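How to Clean and Repoint an Indoor Stone Wall

Irregular stone with wide joints collects dust and loses grout over the years. The work is slow but needs no special skill. 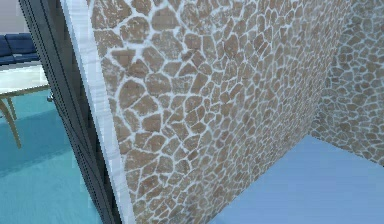 Crazy-paving stonework in tan and sandy brown with white grout (computer rendering).

Before you start

Find out whether the stone has been sealed. Put a few drops of water on a stone low down and wait. If the water beads, there is sealer on it. If the stone darkens, it is bare and will take in whatever you put on it, including dirty water and wet grout.

Check for loose stones by tapping each one with the handle of a screwdriver. A well-bedded stone gives a dull knock and a loose one sounds hollow. Mark the hollow ones with masking tape. One that moves under your hand has to come off and be bedded again before any grouting is done near it. If a whole patch moves, or a crack runs through stones and joints together, stop and have the wall looked at by a builder.

What you need

Vacuum cleaner with a soft brush head
Stiff nylon brush (a wire brush leaves rust marks)
Two buckets and several sponges
pH-neutral stone cleaner
Grout rake or old flat screwdriver
Narrow pointing trowel or a grout bag
Ready-mixed or powdered wide-joint grout
Dust sheets, masking tape, goggles, gloves and a dust mask

Do not use vinegar, lemon juice or bathroom descaler. Acid eats limestone and also attacks cement grout.

Cleaning

1. Lay dust sheets and tape them to the skirting. Switch off the power to any sockets or wall lights in the stonework.

2. Vacuum from the top down, going along the joints as well as the faces.

3. Mix the cleaner as the bottle says. Work on an area you can reach without moving your feet. Scrub with the nylon brush, then wipe with a damp sponge from the second bucket. Change the water as soon as it turns grey.

4. Leave the wall to dry overnight before you judge the result. Wet stone hides marks.

A white powdery bloom that comes back after cleaning is usually salt carried out by damp. Brush it off dry and look for the source, which may be a leaking gutter or a bridged damp course outside.

Raking out

Take out only the grout that is cracked, crumbling or already missing. Go back 17 mm if the joint is deep enough, or to sound material if it is not. Pull the rake along the joint and keep it off the stone edges, which chip easily. Vacuum out the dust.

Repointing

1. Make a small test batch and let it dry on a piece of board. Grout dries lighter than it looks in the bucket, and white can turn out a good deal brighter than the old work beside it. A little buff pigment will bring it down.

2. Damp the joints with a hand sprayer. They should be moist with no water standing in them.

3. Press the grout in firmly with the trowel. Fill deep joints in 2 layers and let the first stiffen before adding the next.

4. Wait until a thumb leaves a slight print, then smooth the joint with a rounded stick or the back of an old spoon. Leave the width uneven where the stones are uneven.

5. Clean smears off the faces with a barely damp sponge. Dried grout on rough stone is hard to shift.

Keep the room cool and out of strong draughts while the grout cures. In December, turn down any radiator close to the wall.

Sealing

Sealing is optional in a living room and worth doing behind a cooker. Wait for the curing time on the grout bag to pass, then try the sealer in a corner first, as some types darken the stone. Brush on one thin coat and wipe away the surplus before it goes tacky.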